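Idris Prosser wrote the first version of the Fluren road-testing rules in one evening, and he is not proud of it. "It was two pages and most of it was about parking," he says. The current version runs to 22 pages and covers every drive the company makes with its automated driving software on public roads.

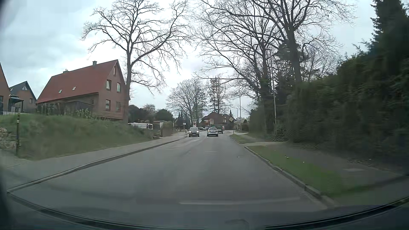

*Photo: Fluren*

The rule he gets asked about most is the handover rule. A safety driver may stay at the wheel for 172 minutes in a day, split by breaks, and then has to stop. Drivers don't get to trade minutes. "People tell me they feel fine," Prosser says. "I believe them. They still stop."

Osian Ruddock, who trains the drivers, would like the limit lower on town routes. He points to junctions with separate signals for turning traffic, where the driver has to check that the software is following the right light.
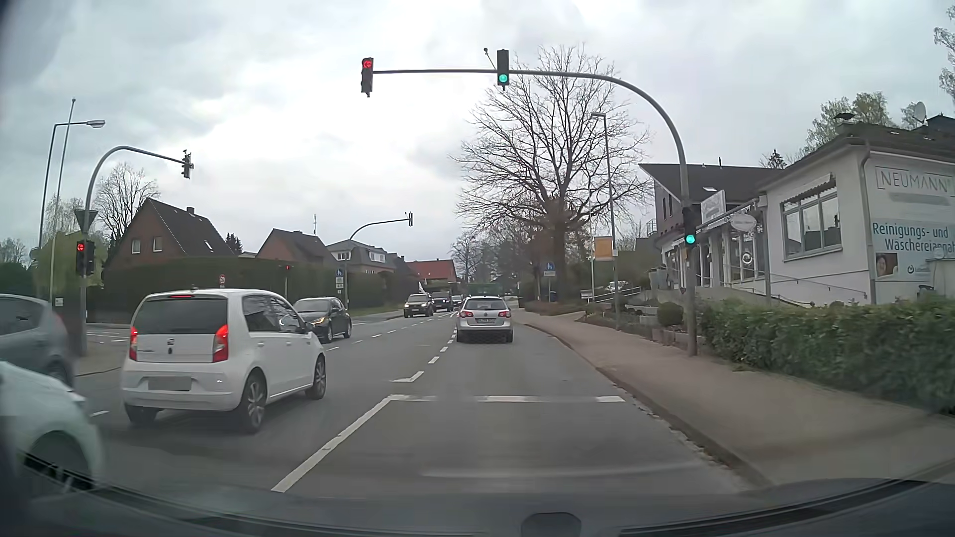 "I want them saying it out loud," Ruddock says. "Which light, what color, every time." The callout went into the rules in December, after eight drivers tried it.

Both men agree on takeovers. Any driver can take control for any reason, and the written report asks what they saw before it asks what the software did. Prosser keeps the reports in one folder. There are 221 so far, and he has read them all.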